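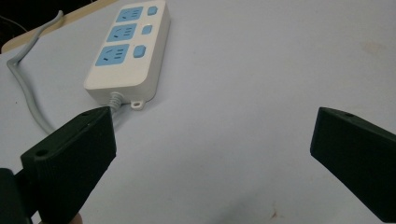

PRERNVILLE, February

When Ayantu Mekonnen made her first budget for hand-held grippers, she had one line in the table. It said "grippers, 5" and behind it a price. The budget she uses today has 37 lines, and the grippers are not the most expensive of them.

Mekonnen plans equipment for Jindano, a small company in Prernville that collects manipulation data for robot makers. Her people hold the gripper in the hand and do ordinary table tasks with it: pushing the switch on a power strip, moving a cable to the side, putting a plug into a socket. The recordings are later used to train a robot arm. For a company of this size it is a cheap way to begin, and this is exactly where she sees the danger.

"You compare the gripper with the price of an arm and you feel rich," she says. "Then you order quickly. I ordered quickly."

Her first mistake was the fingers. The supplier, Wako, sells the tool with one pair, and she bought one pair for each tool. Fingers are a wearing part. They rub on tables and on hard plastic, and the tips lose their shape. When a pair had to be changed, the tool waited in a drawer until the next delivery came, and the operator waited also. Now she orders two spare pairs with every gripper and counts them in the purchase price, so that no manager can remove them later as an extra.

The second mistake was the objects. In the beginning they were not in the budget at all, because everybody thought that the office had enough of them. The office had power strips, of course, but all of the same model. A customer wanted switches beside the sockets, three-socket strips and longer ones, white housings and dark ones, thick cables and thin cables. By the end of the year Mekonnen had bought 119 household items out of the petty cash, and the accounting department was not happy with her.

She now has a separate budget for objects, renewed every quarter. A strip that is switched on and off all day by a gripper gets old faster than in a living room. She writes down the replacement date on the day of purchase.

Bethel Hadgu has seen the same thing from the other side. She works for Zurkitz, which rents out complete recording tables, and she reads many purchase plans before the contract is signed. In her opinion most buyers spend too much time on the tool and too little on the table. They ask about the opening width of the fingers, and they forget to ask how high the table is, what surface it has and where the lamps will hang. A pale, matte top costs a little more than a shiny one, but it gives fewer reflections. She recommends to pay the difference.

Hadgu also advises renting for the first project. The monthly rate looks high when you divide the purchase price by it, and many finance departments stop reading there. But the rate includes repair and a replacement tool on the next working day. A buyer must put both in the plan separately, together with storage for the recordings, which grows every week and never becomes smaller.

Mekonnen rented nothing and does not regret it, although she admits that Hadgu's calculation is correct for a team which does not know yet how many hours it will record. Her own rule is simple. Before any order she takes one task and one operator and lets them work for a full Monday. Everything that was missing on that day goes into the table as a new line. The last time it was a stool of the right height, extra tape for the floor and a second charger.

The next order will be for two more grippers. The request is with the management at the moment, and it has four pages.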